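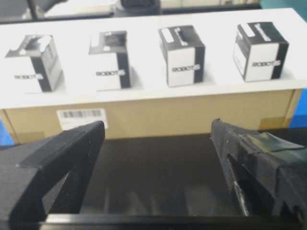
The parts library at Sotside will open its doors to borrowers on Mon 29 June, after a long spring of sorting, wiping down and relabelling that has kept the back room at Gruvent rather busier than usual. There are 857 items on the new list, from hand tools to motors, and every one of them now has a shelf to go home to.

Anyone who used the old cupboard will remember the rummaging. Small boxes lived behind big boxes, labels faced the wall, and a search for one little part could easily swallow a lunch hour. The new plan is a simple one – things are laid out on a table in short columns, checked against the list, and only then put away, so that what is written down and what is on the shelf have a fair chance of agreeing with each other.
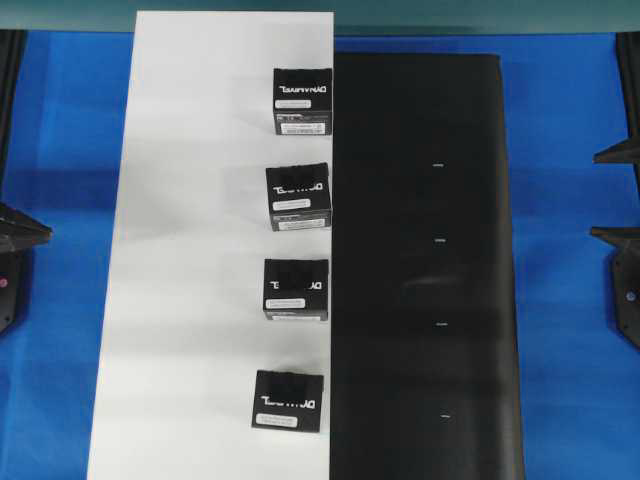

Community news

The sorting has been done on a bright blue work surface, with a white panel and a black one laid side by side, and the small boxes go along the line where the two meet. It is slow, pleasant work, and very good for conversation. So far 521 items have been through it, and the rest should follow before the doors open. 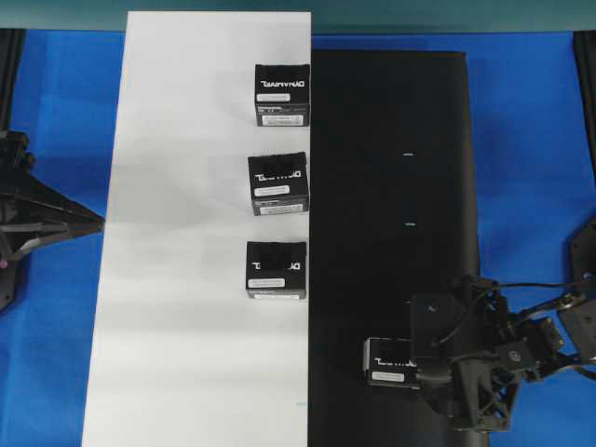 Borrowing will be free for members of the Horgan and Gurari workshops, who may take up to 18 items at a time and keep them for a month. Please bring parts back in their own boxes if you possibly can. The small black DYNAMIXEL ones, for instance, have a white sticker on the front as well as the name on the top, and it is a great help at the desk when box and contents come back together.

Spare shelving and clean cartons would be very gratefully received, and can be left at the Gruvent side door on any weekday morning. The full list will be looked over again in November.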